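# Stomlow's open day: where the grant money went, or where they say it went

The provincial government has spent the better part of a year telling us the Worker Bridge Grant is a success. In June it moved the last of the fund to Stomlow, the job placement and training centre off the ring road, and this winter Stomlow opened its doors so the public could see what had been bought. I signed up, got a lanyard and a parking stub, and went.

I should say where I stand. I thought the grant was badly designed when it was announced and I still do. The money was meant to go to employers who had laid people off and wanted to hire them back. Most of it went to a centre that promises to make people hireable, which is a different promise and a much harder one to check.

The welcome was in the front hall. A man from the ministry spoke for longer than the program said he would, mostly about partnership. He gave one figure, 1592, for the people who had "come through the doors" since the centre opened under the grant. I asked whether that meant people who finished a course, people who started one, or people who came in to use the printers. He said it was a measure of engagement. A woman beside me wrote that down and underlined it.

After that we were split into groups and walked around. My group started with the intake desk, where new clients fill out a form called a Lellus profile. Lellus is the software the centre licenses to match people to openings. I asked what the licence costs and was told that it falls under the operating budget. I asked to see the operating budget and was told it's public. It may be, but I have looked for it twice since and found only the summary, with software, furniture and travel all in one line.

The guide put a practice profile through for us. The pretend client was a warehouse worker with 10 years on the job and a forklift ticket. Lellus came back with three openings. One was in a town four hours away and one was part time. The third looked fine until somebody in our group, who works in the trade, said that company had stopped hiring before Christmas. The guide said listings are refreshed regularly. I don't doubt it.
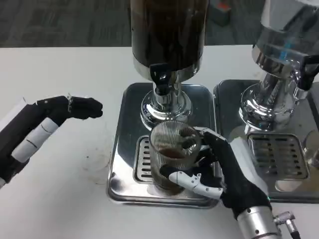

**By Hanane Saber** | Labour and public spending | 3 January 2026

From intake we went on to the classrooms. They were tidy and warm, and the chairs were better than the ones at my kids' school. One class was in session, a résumé workshop with more staff in it than students, at least while we stood at the back. The instructor was good. She was blunt about gaps in work history and had people laughing, and if the whole grant had gone to paying more people like her I'd have a shorter column to write.

The next stop was the employers' lounge. Two firms had tables. Gaber, which runs cold storage, had sent someone from human resources with a stack of brochures. Clever, a payroll company, had a banner and a bowl of mints. I asked the person from Gaber how many people they had taken on through the centre. She was pleasant about it and said she would have to check. I left my card. Clever's rep said they were there to "build the relationship" and weren't recruiting at present.

I don't blame either of them for turning up. They were invited, and it's good manners to come. But the ministry's brochure lists both as hiring partners, and a reader would take that to mean they hire.

There was a question period at the end, cut down because the speeches had run over. A man near the front asked about the $1000 completion payment, which clients are supposed to get when they finish a course. He said he had finished in the fall and was still waiting. The centre's manager took his name and said payments had been slowed by a change in the approvals process. Two other people put their hands up to say the same had happened to them. The manager asked them to stay behind, and then the session was closed and we were pointed toward the sandwiches.

I've had the defence of all this put to me several times, and it deserves a fair hearing. Laid-off workers don't always want the old job back. Some of the old jobs are gone. A building with decent teachers in it will still be there when the next plant shuts, while a wage subsidy is spent in a season. I can see that. My trouble is that the government made a claim about jobs and is answering with a tour.

So I've asked the ministry for three things in writing: the number of clients in paid work six months after leaving, the cost of the Lellus licence, and the number of completion payments still owing. I was told to expect a reply within the usual service window. When I asked how long that window was, the press office said it would get back to me.

The next open day is planned for spring. Registration is through the centre's website, parking is free with a stub, and the back entrance is the one with the ramp.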